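Small Shop Talk > Growing the Business > Selling wholesale to a chain, worth it?

gakdale_candles
Posted 22 October 2020

Hi all, long time reader, first real post. I make soy candles and wax melts out of a unit in Gakdale, just me and my sister-in-law three days a week. Up to now it's been markets, my website and a handful of gift shops. Last month a buyer from Skommont (the home stores, they have 19 locations) picked up one of my candles at a friend's house and emailed me. They want to carry four scents. I was thrilled for one evening and then I read the vendor packet!

They want 40 percent off my usual wholesale price, payment 60 days after delivery, and I have to ship in their cartons with their labels. If a label is wrong they charge me. Has anyone here done this? Did it pay off or did it eat you alive?

breadandbutter
Congrats first of all, that's a big deal. We did it with granola. My advice is to say no to the discount and see what happens. The packet is what they send everybody. We came back with a smaller number and they took it the same afternoon, which made me wish I'd pushed harder.

tworiversprint
I'm going to be the grump. Sixty days is really ninety. You deliver, somebody in receiving sits on the paperwork, then the clock starts. I had a five-figure order for a retailer and I was buying paper on my credit card while I waited. Unless you've got cash sitting there, walk away.

breadandbutter
That's one bad customer though. Ours paid on day 58 or so every single time. I get the caution but "walk away" is a bit much for somebody who hasn't even had the phone call yet.

tworiversprint
It was two bad customers, thanks. And I said unless she's got the cash.

Panagiotis Leka
I run a small soap company so this is close to home. Before you talk price, sit down and work out what one candle costs you with your own hours in it. I left my hours out the first time (my wife still brings this up) and I was making less per bar than the guy driving the truck. If the number works, ask to start with five stores and not the whole chain. Buyers say yes to that more than you'd think, it makes them look careful to their boss.

Also get the chargeback list in writing. Every fee. Mine had one for pallets over a certain height and I had no idea until it came off the check.

gakdale_candles
Ooh, starting with five stores hadn't crossed my mind at all. That I could do without hiring. My hours are not in my cost, no. I'm a little scared to look.

marge_v
We're in Villanueva and sell kitchen towels to a regional chain. It's fine! Not exciting money but it's steady, and it got us through a slow May. What I'd watch is returns. Ask if they send back unsold stock, because candles that have sat under store lights for a season aren't something you can sell again.

tworiversprint
Good point on returns. I'd put that above the discount.

sekitz_supply
Has anyone used invoice financing for the wait? We looked at it here in Sekitz and the fee was more than our margin on the small orders, but it might suit somebody with fatter margins than ours.

Panagiotis Leka
Tried it once. It worked but it gets to be a habit. I'd rather offer the store a small discount for paying in 30 days. One of mine took it.

gakdale_candles
OK, doing the math tonight with my hours in, then calling the buyer. I'll ask for five stores, no returns and 30 days and see which ones she laughs at. Thank you everybody, even the grump.

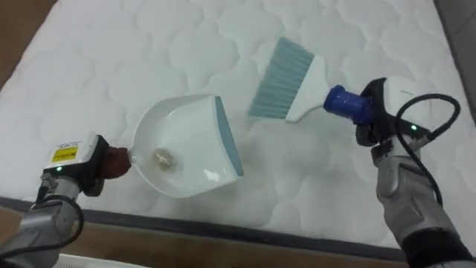 What should I work out before I talk price with a chain store buyer?

Your full cost for one item, with your own hours counted in.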